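Groltov Home Light Comb -- Owner's Guide
Section 2: Getting Set Up and Your First Session 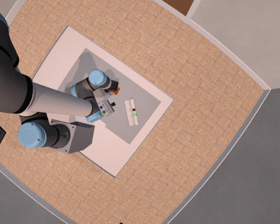

One early owner wrote to us that she wished she had read this section before switching on, as she had skipped the skin check and spent an evening worrying over a pink forehead. So please, pour yourself a cup of coffee and read it through once before you begin. The comb is meant for thinning hair on the scalp and should not be used on the brows, lashes or beard.

Revised 5/15/20. This version replaces the one printed in January.

Before you start

You will need the comb, the charging stand, the soft cap and a clean towel. If you bought the Cornby travel set, your stand folds flat and has to be opened until it clicks.

1. Set the stand on a level surface away from the sink and plug it in.

2. Rest the comb in the stand with the teeth facing up. The small light glows amber while charging and turns green when the battery is full. A first charge takes 2 hours, and we do ask that you let it finish, even if you are eager to get going!

3. Wash your hair with your usual shampoo and dry it all the way through. Leave out any oil, gel or spray until afterward.

4. Do a skin check. Hold the comb against one small spot behind the ear for a minute, then wait until the next day. A little warmth is fine. If the spot is itchy, sore or still red, put the comb away and talk with your doctor.

Your first session

5. Press and hold the power button until you feel a short buzz.

6. Start at the front hairline and move the comb back slowly, parting the hair as you go so the light reaches the skin. Long or curly hair may need clips -- the Prasport kind with the flat jaw hold nicely.

7. Keep going until the comb shuts itself off, 16 minutes after it starts.

Note: If the screen shows 995, the teeth are not touching the scalp evenly. Lift the comb, smooth the hair aside and set it down again. The number clears by itself.

Caution: Do not look straight into the light, and do not use the comb on broken or sunburned skin. Anyone taking medicine that makes the skin sensitive to light should ask a pharmacist first.

Cleaning up

8. Turn the comb off and wipe the teeth with a damp cloth. Bilgin wipes are safe on the plastic, but anything with bleach in it will cloud the lens.

9. Return the comb to its stand and pull the soft cap over the teeth.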